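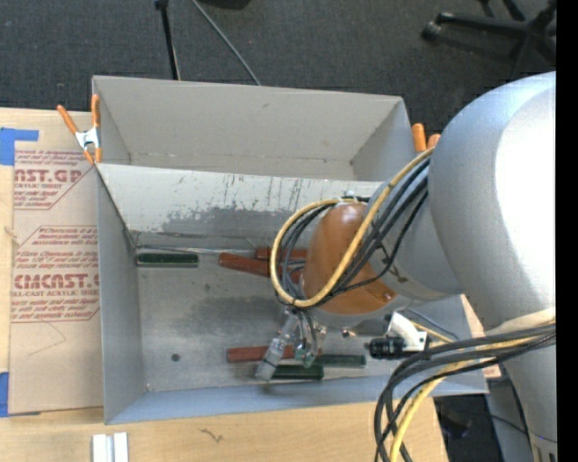 Checking a self-supervised grasp result before you believe it

The Reltungate method promises a grasping policy that learns from its own attempts, with no human labels. You set up a bin, put blocks in it, let the arm try, and feed the outcomes back in. The write-up by Marek Beneš gives a nice rising curve. I wanted to know how much of that curve was the policy and how much was the bin. These are the steps I'd follow before quoting any success rate to anyone.

Step 1. Fix the bin and keep it fixed.
Clamp it to the table on both sides. A bin that creeps a little with each contact gives you a slow change in the data, and the learner will happily soak it up. Tape a reference on the table and check it at the start of every session.

Step 2. Choose blocks that can embarrass you.
Long blocks in two colors are fine for a first pass. Red and green are also very easy to pick out against gray metal, so don't claim anything about cluttered scenes on the strength of them. Let some blocks lie against the divider. Open-floor grasps are the easy ones, and averages hide that.

Step 3. Run the dumb baseline first.
Write a script that finds the nearest colored blob, lines the fingers up across its short side and closes. No learning. Give it 224 attempts. If your lab is like mine you will be tempted to skip this. The Trumance comparison skipped it, and I still can't tell what their gain was measured against.

Step 4. Collect the training attempts.
I used 800, with the blocks reshuffled every 20. Log the failures by type: missed, slipped, blocked by a wall. A soft finger that bends against the divider can drag a block out by luck, and a plain "object lifted" check scores it the same as a clean grasp.

Step 5. Repeat with new seeds.
Three seeds is the bare minimum. One seed is an anecdote. Plot them separately, please, and leave the shaded band for later.

Step 6. Move the camera and test again.
Shift it by a hand's width and don't retrain. My learned policy lost most of its lead over the script here, which the original paper never tests. Recalibrate for the script, or the comparison is unfair in the other direction.

Step 7. Report the wall cases on their own line.
If the method only wins in the middle of the floor, say so. I plan to rerun all of this in September with the Fekari blocks, which are shorter and all one color. Until then I'd treat the published curve as a result about one bin.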